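Endari Two-Arm Bench – Garment Handling Station

The Endari bench is a compact enclosed station for laboratories, training centers and laundry operators who wish to judge for themselves how far machines have come with household chores. Two arms work from a shared front rail over a green work surface.

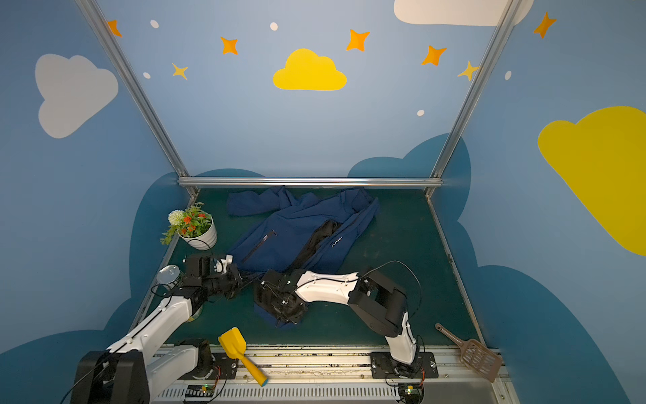

Lesia Boiko

Clothing remains a hard test. A jacket has a lining, sleeves and often a zipper, and it seldom lies the same way twice. Palamarchuk of Costville supplies the bench for study and teaching – it is not offered as a replacement for laundry staff, and no folding rate is guaranteed.

Each arm carries a gripper suited to taking hold of cloth at a fold or in the middle of a panel. Choosing where

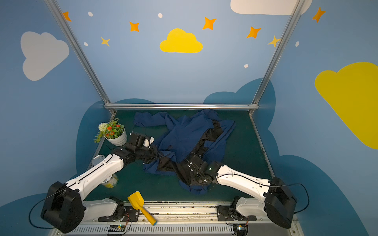

to take hold is still the larger difficulty, and buyers should plan for an operator to be present during all work with garments.

Every station is delivered with 4 spare gripper pads and a printed manual of 57 pages. The pads should be inspected after 200 hours of use. Orders and requests for a visit to the Voltcombe showroom may be sent to the sales office, quoting catalog number 969.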